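Back at the bench

I have put off writing about the residency at Mudside because I didn't know where to begin. I'll begin with the clay, as that's what I spent most of my time on.

The local stuff comes out of the river bank grey and full of grit. I put 10 buckets of it through a sieve in the first week and lost a good part of each one. What was left threw badly, so I gave up on the wheel and went over to press moulding.

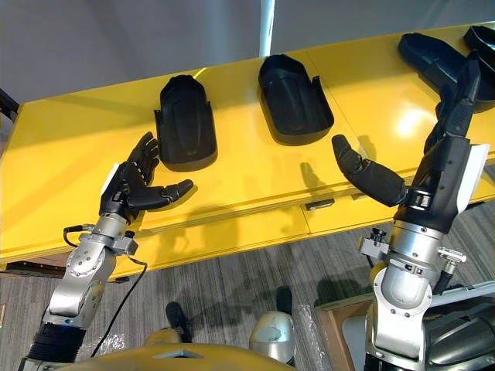 Press moulding was new to me. Selma Vlachou, who had the studio next to mine, lent me two plaster moulds and told me to roll the slabs thinner than I wanted to. She was right. My early pieces sagged along the top. I got better results once I copied the black plastic shells on the yellow table, which have a raised ridge down the length and a thin flange along the bottom rim. A ridge like that holds a clay wall up nicely. The flange warped in the kiln, and I've left it off since. 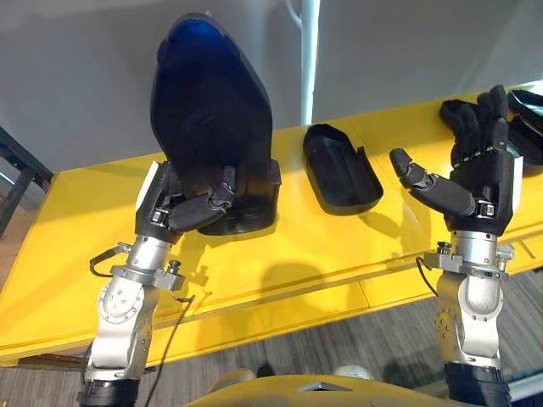 Black shell, held upright.

Glazes took up the second month. I tested Zumlow ash glaze on small tiles and fired them at 1173 degrees. Most came out a dull brown. One was a soft green, and of course my notes for that one were smudged. I have made some 300 tiles since and I'm still looking for it.

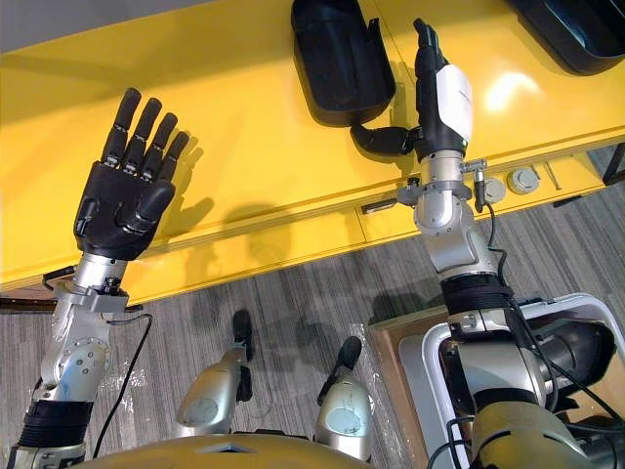

2 min read

The show is in July, at the Jorier gallery, in the long room upstairs. I'm sharing it with Selma, who is bringing her large dishes. I'll have the moulded pieces and one wall of tiles, brown ones included. We haven't agreed on plinths yet. She wants white and I'd sooner have bare boards.
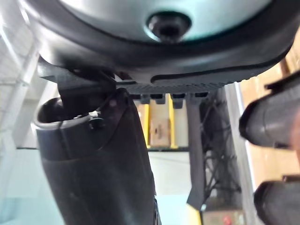
Pale disk and black rim, from below.

The next post will go back to my time in Sial, where I first learned to throw. I have found the old sketchbook, so there will be some drawings to go with it.

Posted May 18, 2023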